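Kilitside Breakfast Club: Progress Report to Besell Fund

Prepared by Teodora Dumitrescu 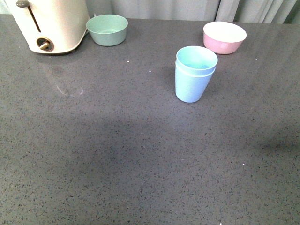
Report no. 4, page 1

Covers February to end of May. Sorry it's short, the new term sign-ups landed the same week.

Numbers first. 2,579 breakfasts served in the period. 64 children on the books now, up from the low fifties at last report. Attendance dipped in April with the flu going round, back to normal by May.

Food costs. Milk went up again. Bread we get at a discount from Peixoto, fruit is still the biggest line. Spent $914 on fruit alone, over what we budgeted. Would like to move the unspent printing money across to cover it. Can you confirm by email that's OK? Receipts attached seperately.

Opening time. Doors now open at 7:10 instead of 7:30. Parents on the early shift at Barkance asked for it. Means an extra paid twenty minutes for two staff, already in the revised budget you signed off.

Menu. Oatmeal is in, cold cereal cut back to two mornings. Mixed reviews. Older kids want toast and nothing else. Younger ones eat the oatmeal if there's raisins in it. Dropped the yogurt pots, too many went in the trash half full.

Staffing. One person left in March, replaced within two weeks. Food handler certificates all current except the new hire, who is booked on the next course.

School feedback. Front office says fewer late arrivals from our families. They've promised us the actual late slips data but we dont have it yet. Will forward.

Problems. Allergy forms. Roughly a third came back with no signature. Chasing by phone, slow going. Also the walk-in door lock sticks, landlord told twice.

Next period: summer schedule, price check on a second milk supplier, parent survey (draft is done, needs translating into Spanish and Portuguese). Second payment request to follow once the books for May are closed.

T.D.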